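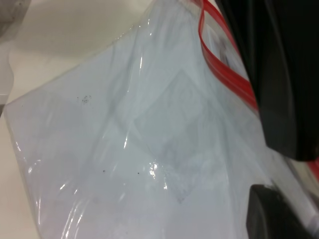 发往：Simasham 居家收纳邮件列表
主题：回复：红边密封袋，用完以后怎样收平
日期：2022年4月10日

各位好：

上一封来信我读了两遍，有的词查了字典，希望没有理解错。中文不是我的母语，所以我写得慢，也可能写得太正式，请大家包涵。

先引原来的信，然后一段一段地回答。

> 大家好。我从 Orodus 买了一箱大号的透明密封袋，红色封条的那种，一箱200只。
> 袋子本身我很满意，问题是用过一次以后就再也收不平了。
> 卷起来，会自己弹开；对折，折线的地方发白；一叠放进抽屉，下面的滑出来，上面的鼓起来。

卷起来会弹开，这个我也遇到过。我想原因主要在封条，不在薄膜。薄膜很软，您怎样卷它都可以，但是封条是两条比较硬的塑料，它愿意保持直的。如果卷的方向和封条是同一个方向，也就是把封条弯成一个一个的圆圈，它一定要弹回来。如果换一个方向，从袋底开始，向封条那一边卷，封条就一直是直的，最后留在外面，像画轴的那根杆。这样卷的袋子在我的抽屉里从二月放到现在，没有散开，也没有用橡皮筋。

不过我现在已经不太卷了，我更喜欢平放。原因是卷过的袋子第二次用的时候，袋底总是向上翘，放纸进去很不方便。

> 我试过用手把它压平，可是一松手，皱纹又回来了。是不是应该用熨斗，中间隔一块布？

请不要用熨斗。隔布也不要。我在 Dalau 住的时候试过一次，温度开到最低，结果袋子的两层粘在了一起，布上也留下一块亮的东西，洗不掉。那块布是我做衣服剩下的，不可惜，但是熨斗底板我擦了一个晚上。

我觉得皱纹分两种。一种是里面有空气，薄膜被空气顶起来，看起来是皱纹，其实空气出去以后它自己就没有了。另一种是真的折痕，塑料已经记住了。第一种可以解决，第二种只能等。很多人（包括我以前）把第一种当作第二种，所以用很大的力气压，越压越皱。

我现在的做法是这样的：

把袋子放在光滑的桌面上，封条全部打开，不要只开一个角。

一只手按住封条附近，另一只手的手掌从袋底慢慢推向开口。推的时候手掌要平，手指不要张开。

到了封条前面停一下，让空气走完，再从一头捏到另一头。捏的时候听声音，声音断了的地方就是没有合上的地方，要退回去一点重新捏。

如果袋子里有静电，两层膜会提前贴住，空气就被关在中间，成为一个小岛。这时候不要用指甲去赶它，把袋口打开，提起来抖一下，重新开始更快。

关于桌面我想多说一句。我以前在木头餐桌上做，桌上有花纹的凹线，手掌推过去的时候薄膜会卡住。后来换到表面光滑的白桌子，轻松多了。浅颜色的桌子还有一个好处：透明袋子的边放在上面比较容易找到，还有那条红色的封条，一眼就知道哪一边是开口。我年纪不小了，眼睛不如从前，红封条对我的帮助比商店想的要大。 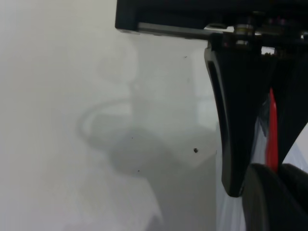

列表里有一位朋友单独给我写信，说红封条没有什么特别，买透明封条的更便宜，在开口的一角贴一小块有颜色的胶带就可以了，而且胶带还能按内容分颜色。这个办法我认真考虑过。分颜色是很好的主意，对纸样和布料特别合适。可是胶带时间长了，边上会出胶，一叠袋子放在一起，互相粘住，拿一只就带起来三只。如果是常常要拿出来的东西，我还是建议红封条；如果放进箱子一年才看一次，胶带没有问题。

> 还有，我想用来装纸和叠好的布，不知道应该先叠到多大。
> 叠得正好和袋子一样大，四个角就顶住了，放不进去；叠小了，又在里面跑。

这个问题我回答得可能太详细，因为正好是我每天做的事情。

我的规则是：宽度比袋子小两根手指，长度比袋子小三根手指，多出来的那一根手指留给封条。为什么封条这边要多留？里面的东西如果顶到封条，合上的时候您会感觉是合上了，过一夜它自己又开了一小段，潮气就从那里进去。

叠布的时候，最后一折的那条圆边应该朝袋底，散的那几层边朝开口。我知道很多人习惯反过来，因为圆边好看。但是圆边先进去，它很滑，不会挂住薄膜；散的边先进去，每一层都想自己走，到袋子中间就乱了。纸也是同样的道理，折叠的纸把折线朝下放。

如果东西还是在里面跑，请不要把袋子多余的部分往后折再用夹子夹住。夹子的地方以后就是一个洞。可以剪一张厚一点的纸，和袋子里面一样大，作为底板。我用的是 Qin 牌素描本最后的那张灰纸板，画完了本来也是扔掉。 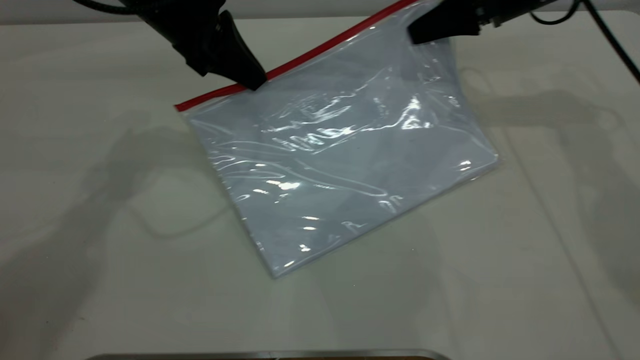 有了底板以后，袋子可以像书一样竖着放，这是我觉得最值得做的一个变化。竖着放，就不存在上面压下面的问题，也不需要把整叠拿出来找一只。方向要统一，封条全部朝上。朝一边也可以，但是不要有的朝左、有的朝右，因为封条的两头比中间厚，全部在同一边的时候，一排袋子会慢慢歪成扇形。我的办法是封条朝上，并且一只的正面对着下一只的背面，厚的地方会稍微错开。

空的袋子我另外放。放以前先平着叠在一起，封条对齐，上面压一本重的书过夜。书不要有凸起的字，我第一次用的是一本硬皮字典，第二天每只袋子上都有一点字典的名字，反的。

> 最后一个问题可能很傻：封条开合多少次以后就不可靠了？有没有办法在它坏以前知道？

一点也不傻。次数我没有办法告诉您，我没有数过，而且我想和手的习惯关系很大。从中间硬拉开的人，封条坏得快；从一头慢慢分开的人，可以用很久。

检查的方法倒是有。合上以后，双手拿住袋子两个上角，向外轻轻拉直，再放松。好的封条从头到尾是一条均匀的红线。如果某一段颜色看起来浅了，或者两条之间能看见缝，那一段就是弱的。可以用干的软布沿着槽擦一遍，常常只是有面粉、线头或者纸屑。擦了以后还是一样，这只袋子就改装不怕潮的东西，比如纽扣、旧的包装纸。我家里这样“退休”的袋子专门有一个盒子。

洗过的袋子要多注意一点。外面干了，槽里面还有水，这时候合上，水就出不来了。我把它们倒着撑在长筷子上，开口朝下，放一天再收。夏天可能不用这么久，我们这里空气潮，所以我宁可慢。

还有一件小事，不知道对您有没有用。标签请不要贴在薄膜上，写在底板上，字朝外。薄膜是透明的，隔着它可以读，但是灯在头顶的时候会反光，所以字要写得大，并且写在靠边的地方，因为中间最容易皱，反光也最厉害。我用铅笔，换内容的时候擦掉就可以。
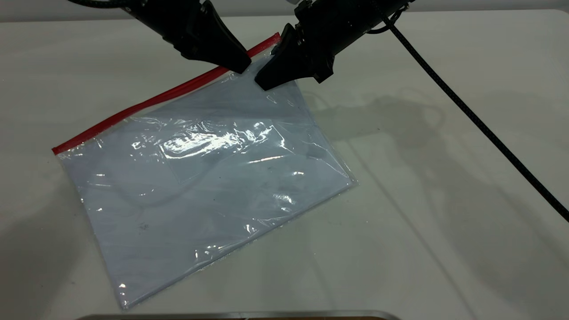

另一位列友看过我这封信的草稿，觉得底板完全没有必要，袋子的好处就是薄，加了纸板，抽屉里能放的就少了；她的袋子全部平放在浅抽屉里，每层之间不放任何东西，按使用的次序排，常用的在最上面，几年来没有什么麻烦。

我想她是对的，如果抽屉真的浅。我的抽屉很深，平放的话最下面的那些我就忘记了，前年买的一块蓝布就是这样又买了一次。所以请您先看一看自己的抽屉，再决定听谁的。浅的平放，深的竖放，底板只给竖放的用。

关于 Orodus 的箱子：袋子拿出来一部分以后，箱子里剩下的会往空的一边倒，慢慢就弯了。可以把一本旧杂志卷松一点塞在空的地方，用得越多，杂志放得越松。或者把箱子立起来放，不过开口要在上面，我第一次立错了方向，打开的时候全部滑到地上。

您提到折线的地方发白，我没有好的办法。我试过放在温水里，也试过放在太阳下面，白的还是白的，不过不漏，只是不好看。如果有人知道怎样去掉，请写到列表里来，我也很想知道。

另外想问一下，您的袋子底边是直的还是有一层折进去的？我看来信觉得是直的，但是如果有折进去的底，上面说的从袋底推空气的方法要改一下，应该先把折进去的那层拉出来压平，不然空气会躲在里面。

祝好，手下的袋子都平平的。

列表上一个在 Dalau 住过的人

又及：信里有用错的字，请直接指出来，不必客气。“捏”和“按”我常常分不清，这次是查过以后写的。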